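Two Grippers, One Long Table

Trying the hand-held tools at Flemon before the summer break

Sun 28 June

By Oana Husar

I arrived at the Flemon workshop with a small prejudice. For me, a gripper was always the last part of the robot, the thing you screw on when the expensive arm is already paid. Yao-tsung Ko, who runs the trials there, heard me say this and gave me one to hold.

It was the Juditico, the lighter of the two models in the comparison. You carry it by hand, you close the fingers on an object, and a wide camera on the tool records how you did it. Later an arm has to repeat the movement with the same kind of fingers. The other model, the Amum, works on the same idea but has a longer handle and a stiffer trigger. Flemon wants to choose one of them in July, and the loser will be sent back.

The test is simple to describe and tiring to do. Each person makes 30 pick-ups with one tool, rests 15 minutes, and then makes the same number with the other. The objects are small boxes, a roll of tape, a soft cloth and a cup. I dropped the cup in my first round, with the Juditico, and Ko wrote it down without any comment.
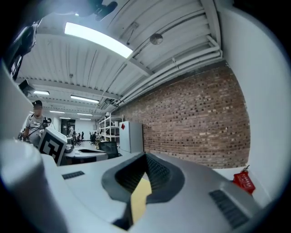

What I wanted to understand was the camera, more than the fingers. The Juditico sees very wide, and a lens like this takes in the whole room together with the work. The brick wall bends, the ceiling lights run away in rows to the far end, and a good part of the view is filled by the grey and white body of the gripper itself. For a person looking at the recording this is a bit strange at first. For the software it is useful to have so much of the room, as long as it can find some fixed thing in it. The white cube with the black-and-white square pattern serves for this. When the pattern is well visible, the position of the tool can be calculated from it, and Ko told me that he would prefer to lose a finger pad than a marker.

The Amum has a narrower view. Its recordings are nicer to watch and small objects look bigger in them, but if you turn your wrist quickly the marker goes out at the side and the position begins to drift. Two of my rounds were thrown away for this reason. With the Juditico I lost none, although my dropped cup was counted as a failure, of course.

In the hand, my opinion is the opposite. The Amum sits better. Its weight is close to the palm, and after one hour I could still close it softly on the cloth. The Juditico pulls forward, and my thumb was complaining in the second half. Ko has bigger hands than me and says he doesn't feel any difference.

There is also the question of parts. The finger pads for both come from Munteanu, who makes them in a soft and a hard version. The soft ones hold the tape much better but they collect dust, and you must wipe them between rounds. On the Amum a pad is changed with one screw. On the Juditico you need to take off the whole finger, and I did not manage it without help.

Ko would buy the Juditico today, for the view. I would ask the maker first for a shorter handle, and then I would try it again with the cup.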